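Grout notes, January

The worktop in the Lavilholm kitchen is 45 millimeters thick and has moved again. Not much – two millimeters across the width, measured with a steel rule at the sink end. Heating goes on, the air dries out, and the boards shrink. Anything rigid bonded to them has to give or crack.

For the joint between tile and wood I used cement grout last time. It failed along most of its length by spring. I have now raked it out and switched to a flexible sealant from Losia, color-matched to the tile edge and tooled flat with a wet spatula. Cure time on the tube is a day. I left it for three. 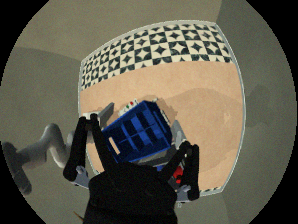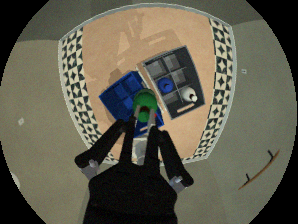
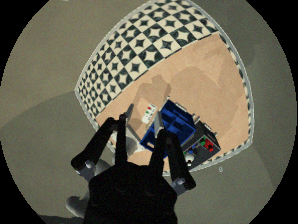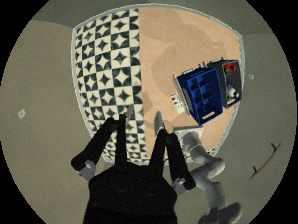
Faraji Mushi wrote in to say the sealant is only half of it, and that a joint narrower than a matchstick will tear whatever goes in it. I checked mine. It is narrow at the window end, so that part may need recutting with the oscillating tool.

The oil schedule is unchanged: thin coat, wipe after 20 minutes, second coat the next evening. I stop oiling a finger's width short of the joint, as sealant will not stick to it. Next job is the Rurnitz tap, which drips.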